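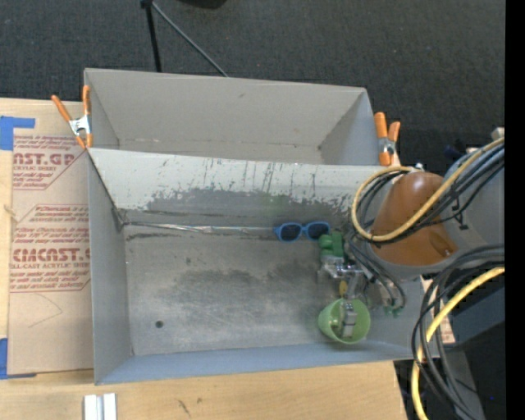

Orla Gilmartin wants to know why the arm should get credit for a grasp when the thing slips out half a second after it leaves the floor of the bin, and she asked it before I had my coat off this morning, so the whole entry for Feb 3, 2026 has more or less arranged itself around her question.

She has a point! Our labels since November have been yes or no, taken from finger width at the moment the fingers stop closing. If the fingers stop short of fully shut, we write down a yes. That was fine for blocks. It is a lot less fine for anything with a rim, like the cups, where one finger goes down inside and the wall is all you have hold of. The width reading on a cup wall is so close to the reading on nothing at all that I wouldn't trust either of them (and I say this as the person who wrote that check, late in the evening, very pleased with myself).

So, the new labeling. Tetteh and I talked it over at length and settled on two checks instead of one. First the width, same as before. Then the arm lifts, holds for 2 seconds over the bin, and we take a second width reading and compare the bin view from the fixed camera before and after. Both have to agree or the trial goes in a separate pile for a person to look at. Tetteh would like the hold to be 5 seconds. I'd like to go home at night. We left it at 2 and agreed to run one batch his way later in the week.

I went back through the old Nigatu set with the new rule, using only the camera comparison, because the second width reading doesn't exist for those runs. There are 152 trials in it. The old rule and the camera disagreed on 40 of them, which is a good deal worse than I had been telling people. Most of the disagreements are cups, and after that anything thin, sunglasses included. Blocky parts hardly show up on the list at all. I haven't worked out how many of the 40 are real drops and how many are the camera comparison getting fooled by something rolling into a corner, so please don't quote that number in the Isar write-up yet. Eldana, this means you, with love.

A few things about the bins while I think of it. Anything resting up against the foot of the slope is awkward, since the wrist has to come in low and the hose loop swings wider than I'd like on the way over. I've told the planner to keep a bit more room on that side. The bare metal on the slope also changes a lot in brightness depending on where the arm is, and the before and after comparison sees that as movement. Solomiia suggested masking the slope out altogether and only comparing the floor. I tried it this afternoon on a handful of trials and it looked much calmer, but a handful is a handful, and I picked them myself.

Leonor asked whether we should retrain the Gollance model right away on the corrected labels. My feeling is no, let's wait. If we retrain now we change the labels and the model in the same week, and then when the numbers move we'll all stand there arguing about which one did it. I'd sooner freeze the model, collect one clean batch with the new rule, and see what the success rate looks like when it's being measured fairly. It will go down. I've warned Leonor it will go down, and she took it very well.

Still to do:
Mask file for the slope, checked in where Tetteh can find it.
Sort the 40 by hand, two people, without looking at each other's answers.
Ask Orla what she'd call a cup that's lifted cleanly but hanging at an angle by its rim. I say success. I suspect she doesn't.
Move the Raltivis scripts off my machine, they've been there far too long.

Added later: Orla says success, as long as it lands where it's meant to when you let go. So now we need a check on the release as well.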